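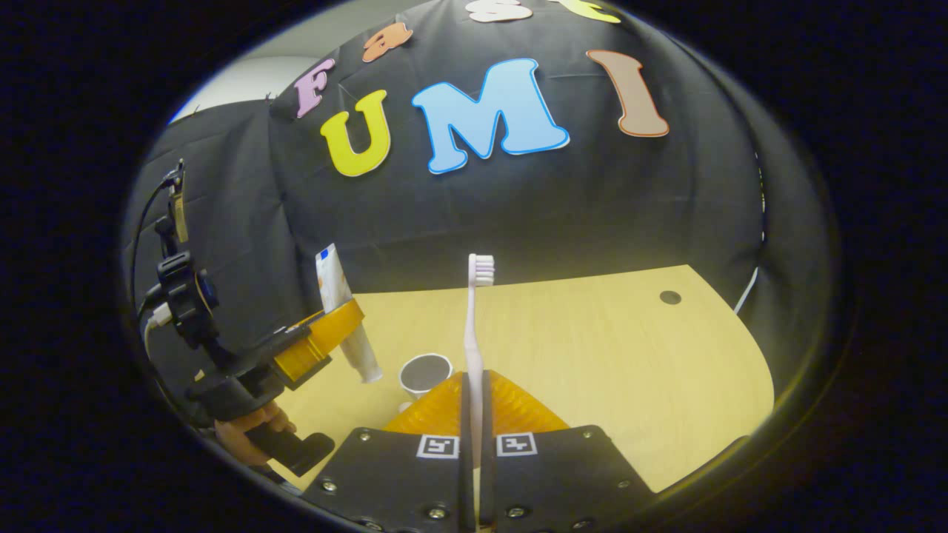
Asbridge Outdoor Club | Overnight Trips Team

Wash kits. A thread for everyone on the Goresari weekend in February, and for anyone who has ever borrowed toothpaste from me at a trailhead.

The basics are a toothbrush, a tube of toothpaste and a small cup. Pale pink brush, white tube with an orange stripe on the label, cup with a white rim and a dark gray inside. Yours can look however you like.

I get asked about the cup every time. The wash house at Goresari has one long trough and the taps are set very low. You can't get your mouth under them. Bring a cup.

It doesn't have to be a special cup. Any small one that you won't mind dropping on concrete. Don't bring glass. We had glass on the floor of the wash house two trips ago and people were walking around in socks.

Your drinking mug is a separate item. It's on the kitchen list with the bowl and the spoon. You can use one cup for both if you want to, but then you're the one rinsing mint out of it before coffee.

Toothbrush: full size is fine. I used to carry a folding one and the hinge filled up with gunk. I've gone back to an ordinary brush with an ordinary handle and it fits down the side of my wash bag.

Put a cover over the bristles or wrap the head in a clean washcloth. Take the cover off when you get home and leave the brush standing up in a cup to dry. I left mine in the bag for a week after the Biwott trip and had to throw it out.

Toothpaste: a part-used tube from home is the best option. Squeeze it from the flat end before you pack it, so the paste is all up by the cap, then check that the cap is really on.

If the tube is nearly full, put it in its own small bag. Packs get thrown on top of each other in the back of the van and a full tube will open. Ask me about my gray fleece.

Families can share a tube. So can tents. Work it out before you leave, though, because last time one tent had four tubes and the tent next to it had none.

Please write your name on things. Masking tape around the brush handle works, low down where your hand doesn't go. Permanent marker straight onto the handle rubs off by the second morning.

I have a box of lost items from last season and there are toothbrushes in it. I'm not returning toothbrushes. They go in the trash on Sunday. The headlamp and the two left gloves I'll keep for a while longer.

Other things that go in the wash bag: soap in a tin, a small towel, a comb, any medicine you take at night. Tell Mwanahawa Urio about the medicine too, she keeps the health forms for this trip.

Things that don't need to go in the wash bag: hair dryer (there's no outlet), full-size shampoo, a mirror on a stand. Someone brought a mirror on a stand. It was very nice and it didn't make it home.

Water. The tap in the wash house is treated, and so is the one by the kitchen door. The one behind the woodshed is not. Don't brush your teeth with it. There's a sign, but the sign has faded a lot.

We're at 2318 feet up there and the pipes are shut off overnight when it's freezing. Fill your bottle at supper and keep it inside with you. Then you have water for your teeth in the morning without waiting for the tap to come on.

Where to spit: in the trough, with the tap running. If you're brushing at your tent, go well away from the path and the stream.

How I pack it: towel at the bottom, soap tin, cup on its side with the comb in it, tube next to the cup, brush last so it's on top. The whole bag goes in the lid pocket of my pack – I want it before I want anything else when we get in late.

Lay it all out on a table before it goes in the bag. I know that sounds fussy. It's how I noticed I'd packed sunscreen instead of toothpaste for Ollthorpe.

A few questions came in while I was typing.

Electric toothbrushes: yes, if it's charged and you don't plan on charging it there.

Toothpaste tablets: fine by me. Idrisa Bakilana uses them and likes them. I find them chalky.

Mouthwash: if you want to carry the weight, go ahead.

Do we have spares? I keep a couple of new brushes in the first aid tub. They're for people who get stuck, so please don't plan around them.

Vans load at 7 in the morning from the side door. Wash bags stay with you or go in your own pack. No loose wash bags in the van please, they slide under the seats.

The kitchen list is next, probably tomorrow night. It's longer than this one. If you have opinions about the big kettle, send them to me before then.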